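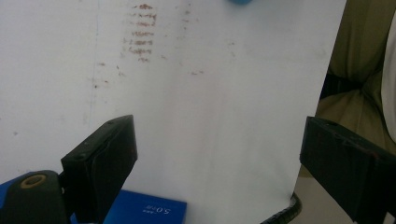
Comparing two hand-held grippers
Jan 25, 2021

I've had the Kuvell gripper on the bench since August and kept putting off a proper comparison with the Trolberg. Last week I finally did it.

Both are hand tools with a camera on top and two fingers in front. The Kuvell has the blue body and flat black pads. The Trolberg has longer fingers with a slight curve to them. I used the same camera and the same lens on both, so any difference comes down to the fingers and the handle.

The hard one is thin flat stuff. Boxes and mugs are easy for either. For flat things I did 200 tries per gripper, split over 5 evenings, picking up paper, cards and thin panels from a table edge.

The Kuvell did better than I expected. The rectangular pads close evenly and hold a card without twisting it. Its weak point is the view. With the fingers wide open, a big white sheet takes up most of what the camera sees and the exposure wanders. I locked it by hand and that helped.

The Trolberg gets under an edge more easily but drops things when I turn my wrist. I changed its pads three times. The softest set, from Gumbridge, was the best of them and also wore out first.

Weight matters more than I thought. After roughly 6 minutes with the Trolberg my thumb is sore. I can use the Kuvell for an hour.

I'm keeping the Kuvell for now. Next up is the Farahani controller, which has been sitting in its box, and I still need a longer cable for it.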